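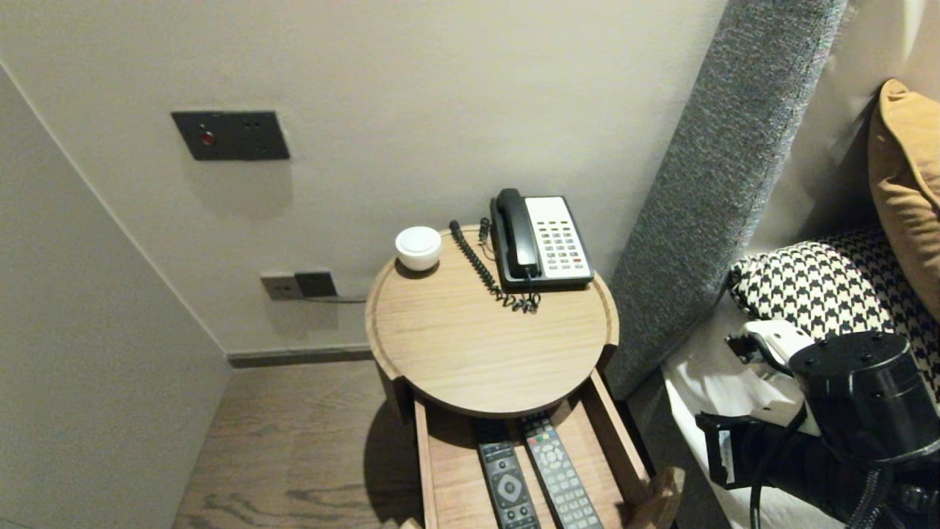 Haiyan Lei would like it on record that the first thing anyone asks about a bedroom robot is rude, and that the second is whether it can find the remote. She has built a business on the second. Jernano, her company, rents out a tidying service called Hakus, and in April she agreed to spend a Tuesday afternoon being asked about it by me.

Hakus is for guest rooms and short-stay apartments. It puts remotes where remotes go, straightens cushions and shuts drawers. A visit costs 75 dollars. I pointed out that I shut my own drawers at a far better rate.

"You shut one drawer," she said. "Then you sit down and look at your phone. I've seen how people clean."

I asked why remotes get so much attention. "They're the thing guests complain about," she said. "You can have a hair in the sink and they'll forgive you. Take away the television and they write a letter." Remotes are also slippery and covered in buttons that do something if you squeeze them. An early version of Hakus, she told me cheerfully, changed the channel every time it tidied up. One host thought the apartment was haunted and raised the rent.

The gripper has two black fingers with slots cut through them, and the price list offers spares at 33 dollars a pair. Lei calls this reasonable. She also calls the arm "quiet," a word I would have saved for something else.
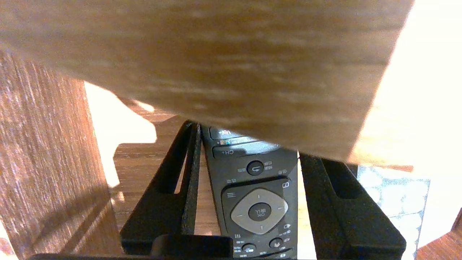
What it won't do

The list is longer than the brochure suggests, and to her credit she went through it without being pushed. Hakus doesn't make beds. It doesn't do stairs, pets or glassware. It will handle a phone cord if it must.

"Cords are awful," Lei said. "A cord has opinions. We tell people to tuck them away, and they tell us they're paying us to do the tucking."

Rorholm, the rival service, claims to manage cords. Lei's face did something complicated when I mentioned it. "They have a very nice video," she said.

Setup takes 11 minutes by her account, and longer by mine, as I had to read the booklet. The booklet lists error codes. My favorite is 2111, explained in full as "Drawer disagrees." The fix is to open the drawer by hand and start over. I asked who wrote that. She did, late at night, and she has refused every request to change it.

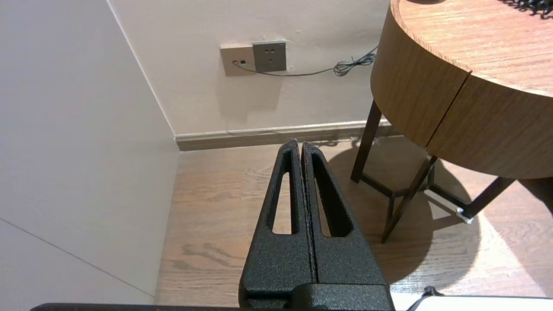
FILED UNDER: HOME SERVICES

Hakus by Jernano is booked by the visit, with no contract. The Hou plan, which adds a second room, goes on sale once Lei settles on a price. "I keep making it cheaper in my head," she said, "and then I see the electric bill."

Would she use it at home? She has one, and it gets the weekends off. Her own remote, when I asked, was somewhere in the couch.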